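## Towel-folding and table-wiping tips from a robot

Rogério Brito's group at Tandance spent August on one question: does a robot wipe a table better if it learns folding first? Their tips are humbling.

- Keep the stack to three cloths. At four, the hand came away with two. 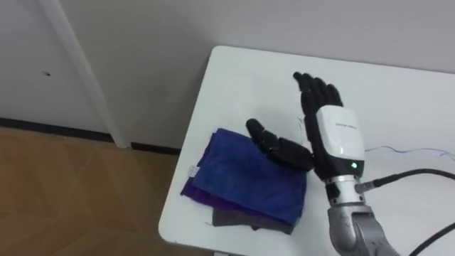

- Fold edges needn't match. Grip success barely changed with sloppy corners, a finding I have shared with my mother-in-law.
- Bunch the cloth before wiping. Flat cloths skidded.

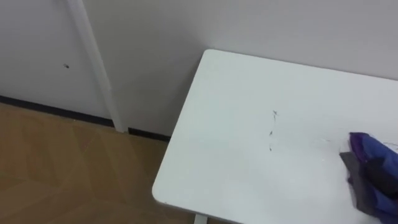

- Go over every patch again from the other side. Folding practice saved the robot over nine tries in learning this. Oratile Du Plessis, who ran the trials, says her own household has yet to learn it at all.

Microfiber goes in a cool wash, no softener.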